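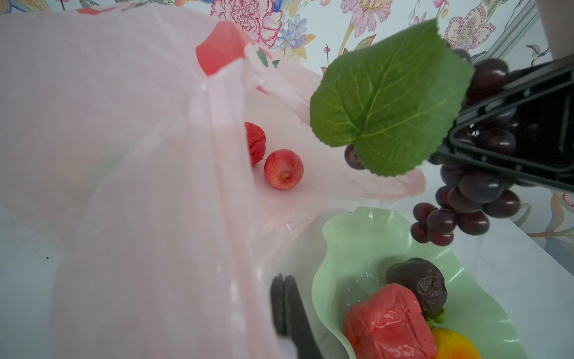

Figure 2. Wrist camera view from the fruit sorting task: a bunch of artificial grapes held in the gripper, with the pink bag to the left and the green bowl below.

4.2 Soft bags, hard bowls, and the trouble with grapes

I'll admit that we picked the fruit task mostly for the grapes. Apples are easy. You close the fingers, you lift, and both of our grippers managed it so often that the apple numbers tell you almost nothing (they're in the appendix if you want them). Grapes hang and swing, and the bunch we bought also has a big leaf on top that loves to get into the view of the wrist camera. In Figure 2 the leaf reaches over part of the bag, and that was enough to make me want a second look at how our controller finds the bag opening.

We compared two grippers, the Hevance and the Gundov, on the same arm and with the same Meireles controller. Every trial used artificial fruit on a white tabletop, and the person running the trial could put the bag and the bowl wherever they liked within reach. We left the flowered background up for the whole set, too. Plain walls make segmentation look better than it is, and I'd like these results to hold up in somebody's kitchen!

In total we logged 2,170 grasp attempts, split evenly between the grippers, and ran them in blocks of 15 so that we could check the calibration between blocks. The first 100 attempts went into tuning the closing force and are left out of everything reported below. We should have tuned on a separate set of fruit – a reviewer of our November workshop draft pointed this out, and they were right.

The difference between the grippers showed up mainly at release. The Gundov opens wide, and over a rigid bowl that's great, but next to thin plastic film the fingers tend to push the bag around on their way out. The Hevance opens in smaller steps and disturbed the film less, though it was slower and now and then kept hold of a grape it should have let go. I went in expecting the slower one to annoy me and ended up liking it for bags.

Wrinkled fruit gave us a different headache. The surface gives the fingers plenty to grip, so slips were rare, but the pose estimates from the wrist camera jumped from one reading to the next, especially for pieces sitting under a fold of plastic or wrapped in shiny film. Averaging over several readings before closing helped with the folds. It did very little for the shiny wrap, and we come back to that in Section 5 with the Pletico depth filter switched on.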